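Subject: Re: [bar-ops] Two-arm station at Brerketti, staffing question
From: Mohammed-Awal Lamptey

On the earlier message:

> We are looking at the same kind of two-arm station for the function
> bar at Owusu. Premier have quoted for the install but the quote says
> very little about rotas. Two questions. Does the station take a
> person off the shift, and who signs for the spirits if no one is
> pouring them? Our bar staff have asked both and I would like to
> answer before August.
>
> Also, is it true that you had to change the glassware?

Taking these in order.

It does not take a person off the shift. Our rota for the function bar had two people on drinks and one on glasses before the station went in, and it has the same now. What changed is the split. One of the two on drinks is now down as station attendant, with a separate line on the rota and a separate break. The attendant fills the ice bowl, sets out clean glasses, takes finished drinks away and deals with stops. The other still makes anything the station has no program for, and that is most of what guests ask for once the reception is over.

The work divides by arm. The right arm handles ice and the left arm handles the measure. They share one mat and one glass position, so the attendant must not reach in while either arm is live. This sounds obvious on paper. In practice bar staff are trained to wipe and tidy all the time, and it took longer to unlearn that than to learn the controls.

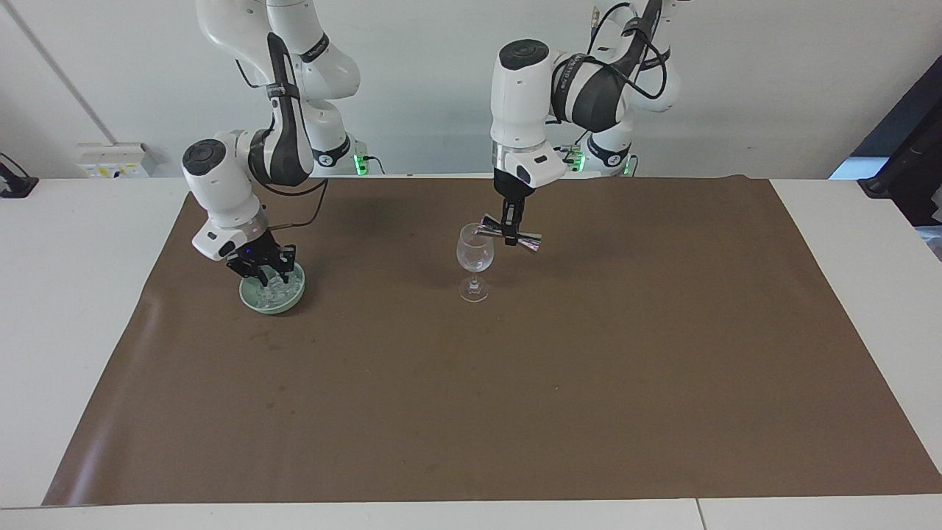 On signing for spirits: the attendant signs. We tried having the shift lead sign, on the grounds that the lead starts the program, but the lead is seldom at the bar and could not say what had been spilt. The sheet now has a column for program count and a column for bottle level, and the attendant fills in both at changeover. In the first month we logged 554 programs, of which 409 ran through without a stop. Of the rest, 288 entries had been promised to us by Brarner as the ceiling for a whole season, so we are well inside that, but each one still means a person walking over and pressing reset. Please plan for that time. Premier's sheet does not.

The stops are mostly ice. Cubes that have stuck together are the usual cause. The attendant now breaks up the bowl before each run and tops it up little and often. A heaped bowl gives fewer missed picks than a half-full one.

On glassware: yes, partly. We kept the stemmed wine glasses but dropped the tall tumblers, as the left arm could not get the jigger over the rim at a safe angle. Check your own rim height against the drawing before you order anything.

Pay is the part we have not settled. The attendant role needs nine hours of training, and staff who have done it are asking for the same rate as the shift lead. I think they have a case. Management's view is that the job is lighter. It involves less pouring and less lifting, but there is more standing and watching, and two people have asked to go back to the ordinary bar for that reason. We now swap the role halfway through each shift.

I can send the changeover sheet and the attendant's checklist off list. The checklist is written for our layout, so the reach distances will need measuring again for yours.

M-A Lamptey
Brerketti, bar operations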